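We finished our first full read-aloud of the year last night and I'm still buzzing about it! The kids voted for a big fat book of Andean folk tales (334 pages, no pictures past the first chapter) and I was sure we'd stall out by page 53. Nope. They begged for "one more" right up to bedtime, and my youngest has started retelling the fox stories to the dog.

What made it work was a tip from my friend Fidelina Ñahui, who has homeschooled a lot longer than I have. She has her kids narrate each tale back in their own words before anybody turns the page. I'd read about narration plenty of times but never stuck with it. Now we do it every night, and oh my goodness, the things they remember!
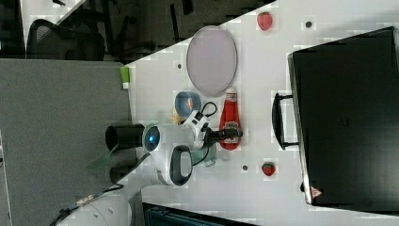 *Blue light on, table full of bits and pieces.*

We've also been keeping a word jar. Any new word goes on a slip, and on the last evening of the month we dump it out and act them the words out, charades style. We hit 200 slips in July, and "bewildered" is the current favorite (you should see the faces).

Next up is a book of river journeys that Uriel Herrera lent us from his shelves. There's a map folded inside the back cover, so I'm thinking we'll trace it onto butcher paper and mark our spot after each chapter. If you have a good read-aloud for ages six to eleven, please leave it in the comments, I want them all!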